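Wamley Alterations and Workwear Project: Progress Report, Second Period
For the Nambiar Fund
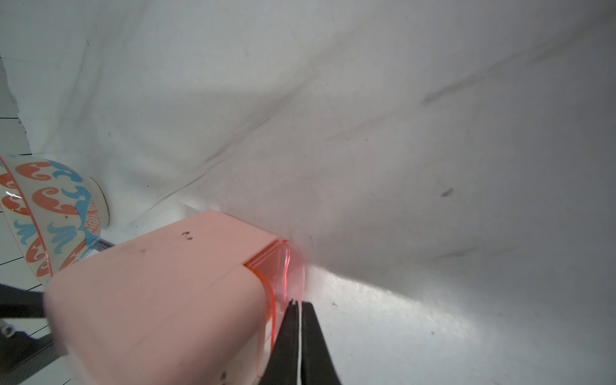

We closed this period with 82 pairs of trousers finished, pressed and handed over, and I'm delighted to be writing that sentence. When we last reported, the pattern was still on paper and the sewing room in Brullstead had one working overlocker. The second machine arrived in September and changed the pace of everything. Pairs that used to wait days for their seams to be finished now go straight from cutting to assembly to pressing, often on the same shift.

What we set out to do

Your grant pays for a line of work trousers that can be let out, taken in and shortened without being pulled apart, plus a low-cost alterations counter for people starting new jobs. The two halves feed each other. What we learn at the counter about where trousers fail goes straight back into the pattern, and we've had some wonderful surprises there.

The trousers

The fabric is a mid-weight cotton twill from Rosteo with a little stretch in it. We tested a heavier cloth first and liked the look, but it was stiff at the knee and took a long time to dry on a line. The lighter one came through repeated home washing with much less shrinkage in the leg. It does fade a bit along the creases in navy. The charcoal holds its color beautifully, so charcoal is what we'll cut for most of the next run.

The waistband is the part I'm happiest with. The center back seam now runs all the way up through the band, the way it does on good tailored pants, with a generous seam allowance folded inside. An alteration at the waist used to mean unpicking the belt loop, the band and the facing. Now it's one seam and a loop, and our newer sewers can do it after a morning of practice — this was a big moment in the room!

Pockets took longer than planned. Wearers told us the front pockets gaped when they sat down, and they were right. We moved the opening slightly toward the side seam and added a strip of stay tape, which fixed the gaping on straight sizes. On the curvier block it's better but still not right, and another sample is on the cutting table this week.

The alterations counter

The counter has taken in 345 garments so far. Hems are the bulk of it, as you'd expect, followed by zippers and waist adjustments. We also get a steady trickle of jacket sleeves, and we've started saying yes to the simple ones. Turnaround is normally a week. It slipped during the back-to-school rush, when school skirts and trousers came in by the armful, and we were slow to tell people their order would be late. We now write a pickup day on every ticket and call if it moves.

Saturday opening has been a real success. People who work all week can come in, try things on and be pinned properly, and the number of garments coming back for a second hem has dropped. We'd like to keep Saturdays going through the winter.

Training

All the trainees from the first intake are still with us, and each can now set a fly zipper alone. The second intake has begun on straight seams and pressing. Pressing deserves more time than we gave it in the original plan. A well-pressed seam covers a lot of sins, and a badly pressed one makes good sewing look poor, so it now has its own session early in the course.

Spending

We are within budget on fabric and wages. Thread, needles and interfacing cost more than we allowed, and we ask your approval to move $800 from the printing line to supplies. The printed size guide has come out shorter than we first imagined, a single folded sheet, so the money is there. The overlocker came in at the quoted price, delivery included.

What still worries us

Long inseams. We offer 2 leg lengths and taller wearers are asking for a third. Cutting longer wastes cloth on the current layout, and we haven't found a marker that solves it. We're trying a deeper hem allowance on the long length first, which may be enough for many people.

Button supply is also shaky. The last batch had shanks that worked loose in the wash, and we replaced every one at our own cost. A different button is on order, and samples will go through the wash test before any reach a finished pair.

Next period

We plan to finish the curvy block, cut the main charcoal run and start on a matching work shirt, beginning with the collar. The fit sessions at Wamley will continue, and you'd be very welcome at one. Bring a pair of trousers that has never fitted you.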